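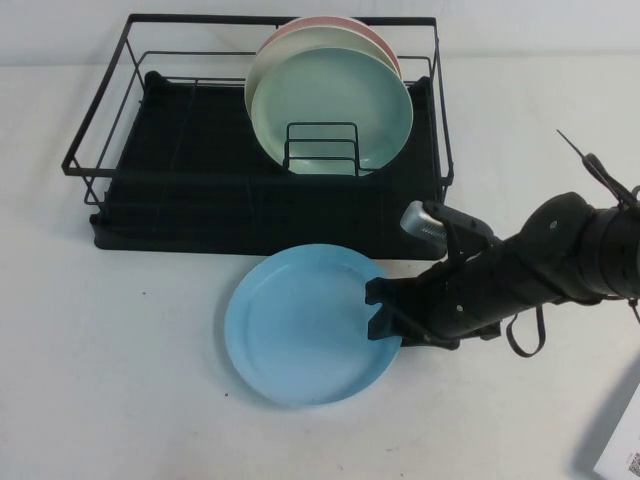 It puts away the plates I never minded putting away, and leaves me the pans. So ran one remark in the staff survey at Jultudside, and it has been repeated in most later accounts of the Lamptey system.

Lamptey is an automated plate-handling system used in the staff canteen at Jultudside, an office and warehouse site run by the catering contractor Workex. It consists of a robot arm with a two-finger gripper, a small camera near the gripper, a work table and control software supplied by Skoton. Its task is to pick single plates up from the table and stand them in a rack. Workex calls it a dish room assistant. Several of the people who share a room with it have disputed the second word.

Background

The Jultudside canteen serves 600 meals on a full day. Before Lamptey, plates were washed by machine and then racked, checked and shelved by hand, usually by whoever was at the clean end of the washer. Workex had trouble filling the evening shift and gave this as its main reason for automating. Critics within the canteen pointed out that the evening shift paid the same as the day shift and ended after the last bus, and that neither of these things had been changed first.

Skoton had offered Workex a larger system covering scraping, washing and stacking. Only the racking step was bought. It was the easiest part to separate from the rest, and it was also the part that staff complained about least.

Operation

A plate is laid flat on the table near the rack. The arm comes in low, slides one finger under the rim, closes the other on top and lifts. The plate is then tilted and stood between the wires of a divider. Plates wait their turn one at a time. The software can handle a short line of them, but spacing matters, and a plate set down partly over another is skipped.

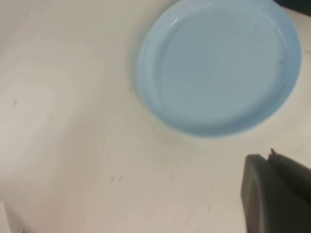
A light blue plate on the work table, with the gripper at lower right.

Light plastic plates with a raised rim suit the gripper best. The canteen switched to these when Lamptey was brought in, and its older, heavier plates were moved to the meeting rooms. This is sometimes listed among the costs of the system and sometimes left out, depending on who is doing the listing. Bowls, cups, trays and cutlery are outside its range, and so is anything with food still on it.

Performance

Workex reported that the system racked 4,000 plates during its trial in April. The figure appears in the company's own summary and has not been checked by anyone else. It doesn't say how many of those plates were put on the table by hand beforehand, though the design of the system suggests that all of them were. It also gives no count of drops or of times when a person had to step in.

The trial's stated goal was 100 plates in a row without help. The summary says this was met. It does not say how many attempts it took, or whether the run was made during service. Staff accounts place it in the middle of the afternoon, with the dish room closed to other work.

Effect on staff

Workex announced that no jobs would be lost, and none were cut outright. When 2 part-time workers left the evening shift, however, their hours were not refilled. The company described this as natural turnover. The remaining evening staff described it as doing the same work with fewer hands.

The work itself changed in smaller ways. Someone now has to feed the table, set plates at the right distance from the rack, swap the rack when it is full and clear a stopped arm. Workex lists these duties under "supervision" and gave a short training session on them. The pay grade stayed where it was. Staff have also said that racking was one of the few jobs in the room that could be done at an easy pace while talking, and that it used to be passed around as a break from the pans.

Inspection was another point of dispute. A person racking plates by hand looks at each one and sends back any with a smear or a chip. Lamptey looks for the rim in order to grip it and does not judge whether the plate is clean. After complaints from the serving line, checking was added as a separate step at the shelf, and it is done by hand.

Some of the response was favorable. A few workers with sore wrists welcomed the change, and the survey shows more support among newer staff than among those who had been there longest. The survey did not ask whether people would have preferred a second washer, an option raised at the planning stage and turned down on cost.

Later use

Workex has said it may bring Lamptey to other sites. No list has been given. At Jultudside the system runs from 2 p.m. until the evening clean-up and is switched off over lunch, when the canteen is busiest and plates are still racked by hand.

See also

Dish room
Kitchen automation
Job design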